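Gripper trials, progress report, January period
Prepared for the Clarnden equipment fund
3 March 2019

Hi all, thanks for being patient with this one. I know you wanted it sooner, but the wrist camera mounts came in late and I didn't want to send you half a comparison.

So, where are we? The Devosell fingers (the long ones with the textured pads) are on the arms now and I've finished the first block of table runs with them. That's 224 grasps so far, all on the white table with the same kind of stuff we listed in the proposal: a plate, a mug, and lumpy things that don't have an obvious place to grab. I picked lumpy on purpose! Boxes are easy, and the old Politis fingers already did fine on boxes.

What I like most is the wrist view. With the camera sitting this close I can watch the gap between the two pads the whole way in, and it's made tuning the approach so much quicker.

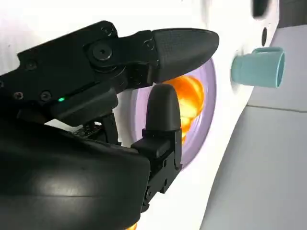
Esby's reply to my draft was a bit cooler: a close view is nice for tuning, but the upper finger hides a good part of the plate, so please don't score placement from the wrist camera alone. Point taken. I've gone back and scored all the placement runs again from the head camera, which took me most of a week, and the numbers did shift (mostly down, sorry to say).

With the new scoring, the Devosell set dropped or missed 7 of the lumpy objects over the whole block. The mug is a different story. Gripping it by the body is okay, but the handle still gives us trouble when it faces away from the arm that's reaching, and I'd like to try a slower wrist turn before blaming the fingers.

The two-arm runs have started too, with one gripper working each side of the plate.

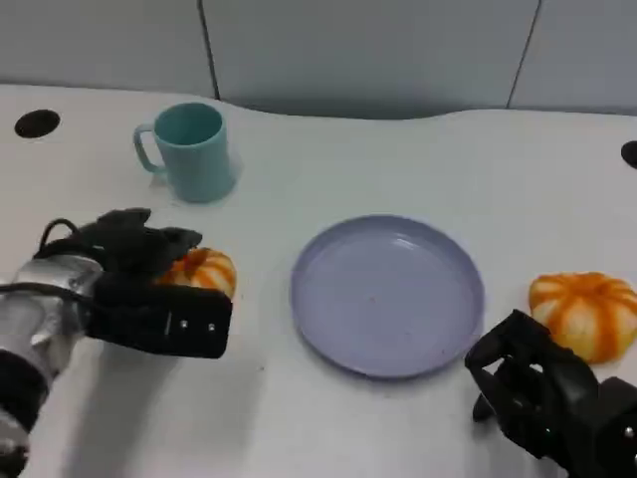

I'm keeping those at low speed until I trust the controller's timing between left and right. It lags a little on one side and I haven't found out why. My guess is the cable run, but I've guessed wrong on that before, so I'll swap the cables first and then look at the settings.

On money, we've spent nearly 2100 dollars, with another 585 set aside for spare pads. I'm not asking for more right now. Next up is the same block with the Politis fingers back on, and then I can send you the two sets side by side.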